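Drawing from the Tabletop
Stollavik Evening Classes, Room 1622
Handout for Session 3: The Dark Ground
Tutor: Min-kyu Ha

Welcome back, everyone, and thank you for the pile of kitchen drawings you left me last time. I went through them slowly over a pot of tea and enjoyed every one, including the two that were mostly kettle. I've written on the backs in soft pencil so you can rub my comments out if you'd like to keep the sheets for yourselves.

A few of you asked if these notes could be longer, so you'd have something to work from at home, and I'm afraid you have asked the wrong person to hold back.

What we're doing this time

Up to now we've drawn things on whatever they happened to be standing on, usually a tablecloth or the pale wood of the table. A pale surface is friendly to beginners. The shadows show up nicely, the paper is already nearly the right color, and you can leave great stretches of it alone. It does let you get away with something, though, and that something is the background. Most of us draw the object first, lovingly, and then scribble a bit of table underneath it at the end when we're tired and the coffee is calling.

So this session starts with the table. We'll put down a large dark gray mat, and the mat gets drawn before anything goes on it. I'd like you to spend a full 30 minutes on it. I know that sounds like a punishment! Please trust me as far as the break, and if you hate it you may tell me so.

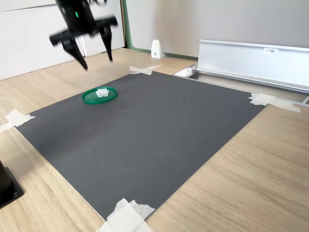 Starting with an empty shape teaches you to look at angles, and angles are where most of the drawings went wandering last time. You know perfectly well that a square has square corners, and your hand knows it too, and between the two of you the poor thing gets drawn as if you were hovering over it like a gull. From a chair you'll see something much more skewed. Hold your pencil out at arm's length, shut one eye, lay the pencil along an edge, and carry that slope down to the paper without letting it tilt on the way. Do all four edges before you darken anything. The white masking tape near the corners is a great help with this, as each piece gives you a bright little landmark to measure from, and you can check one against another before you commit. Draw the tape as shapes of light. Leave the paper bare for it and let the gray come up to its edges.

Then the surface itself. A dark mat isn't one flat tone, and if you fill it in like a coloring book it'll look like a hole in the table. Look for scuffs, for the places where light slides across it, for a smudge or two. You don't need to record them all. Pick a few that help the thing lie down flat, and lift them out with the corner of a putty eraser.

Materials

Please bring:

Two sheets of heavy paper, 200 gram or thereabouts if you're buying new. The Marikar pads in the cupboard are fine and you're welcome to them.
A stick of willow charcoal and a softer compressed one. I have a box of Dirkard sticks for anyone who's run out, so do ask.
A putty eraser, warmed up in the hand.
A green pencil or pastel, any green that isn't too bright.
A rag you don't love.

If charcoal bothers your chest, use a soft graphite pencil and take your time. Tae-yang Wang worked in graphite the whole of last term and got darks out of it that I still don't quite understand. He has offered to show anyone how he layers it, so catch him at the break.

Putting things on the mat

After coffee we add objects. I've kept them plain on purpose: a round green lid and a small white block. No flowers, no fruit, no antique jug (I can hear the sighs from here). Fancy objects carry a drawing along on charm, and you end up drawing the charm. A lid has to be looked at.

Before you draw, spend a few minutes on placement. Thumbnails, please, in pencil, no bigger than a matchbox, one for each arrangement you try. Move the lid nearer to you and see how the whole picture gets heavier at the bottom. Slide the block off toward a far corner and notice how your eye keeps walking between the two.

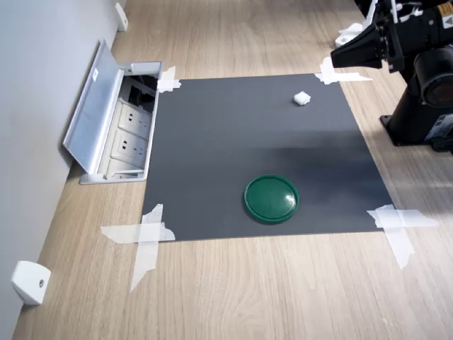 The distance between two objects is a thing you can draw, and it deserves as much attention as either of them. I was taught to call it the "quiet part," and my own teacher used to lay her palm over it on my drawing and ask me what was happening there. Usually I had no answer for her. Try it on your neighbor's thumbnail, kindly, and let your neighbor try it on yours. If the stretch of gray between the lid and the block feels dead, move one of them a finger's width and look again. Small moves do a surprising amount.

On drawing the lid

A circle seen from the side is an ellipse, as we've said before and shall certainly say again. It has no corners. Please look hard at the two ends of yours, where nearly everybody makes a little point like the end of a lemon. Swing the whole arm from the shoulder and go around several times very lightly in the air before the charcoal touches down. Leave the stray lines in. They do no harm and I like to see where you've been.

A raised rim means you have more than one ellipse to deal with, an outer and an inner, and they're neighbors that don't quite match. Draw the outside first. Then find the narrowest part of the rim and the widest, mark both, and let the inner ellipse pass through your marks.

Ellipses also change with where you stand, and with how much you try to fit in. Look straight at a plate and it behaves itself. Try to take in the whole room at once, right out to the corners of what you can see, and shapes start to swell and lean. Some of you met this in your wide kitchen drawings, when the table edge came out bent and you thought you'd made a mistake. You may have been drawing quite faithfully what happens when a very wide view gets pressed onto a flat page. 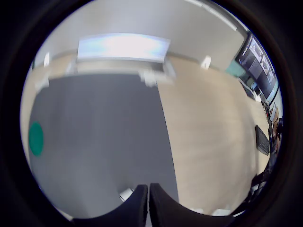 Wide view: the green disc near the left rim is stretched to an oval, and the right edge of the mat becomes a long curve.

If you enjoy this sort of thing, do one drawing at home inside a circle. Trace around a dinner plate, sit close to your table, and try to get everything in, bending the lines as they near the edge. It makes a lovely loosening exercise and it's great fun to do with children, who accept bent tables much more readily than we do.

On drawing the block

White on dark is the reward for all that gray. If you've laid your ground patiently, the block is already half there, waiting as bare paper. Don't outline it. Bring the dark up to its sides and stop. The top will most likely be your lightest note, and the side turned away from the light will be darker than you believe. People are shy about putting gray on a white thing. Squint until the block blurs, compare its shaded side with the masking tape, and put down what you find.

Give it its shadow as well, even though the mat is dark already. There's always a bit more dark to be had, so please don't use up your blackest black in the first half hour. Save it for the place where the object touches down, and keep that touch small. 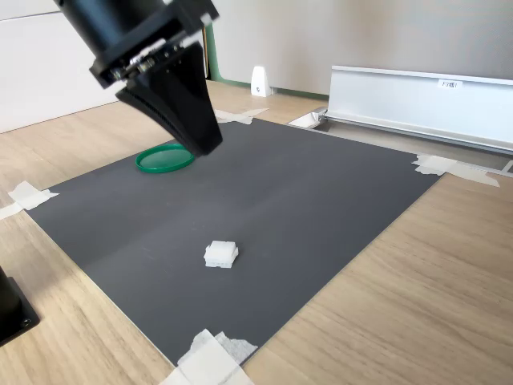
When you've got the block and the lid both sitting, step back, all the way to the wall if there's room behind you. Turn the sheet upside down. Look for the three strongest contrasts and ask if they're where you'd want a visitor to look. Very often the tape has run off with the whole picture, being so bright against the gray, and you'll need to knock it back with a wipe of the rag. You're allowed to do that. You're also allowed to leave one piece of tape out altogether.

The green comes last and there should be less of it than you'd like. Lay it over charcoal that's been dusted down, a thin veil first, then a firmer line along the rim. If it goes muddy, stop, blow the dust off, have a biscuit, and come back to it.

For home

One drawing on a dark ground, any size. A baking tray, a dark placemat or a folded coat will do nicely for the ground. Put two plain things on it, one light and one with a color. Do at least four thumbnails first and bring those too, please, as I'm nearly always more interested in them than in the finished sheet.

If you fancy looking at how other people have managed it, the Lovley Library has a good shelf of still life books on the upper floor. Take the big heavy ones to a table and copy a shadow or two, in pencil only.

Looking ahead, we'll be outdoors for part of May if the weather is kind, so start keeping an eye out for a folding stool. Session four is glass. Bring one clear tumbler each, and wrap it in something for the journey.

Min-kyu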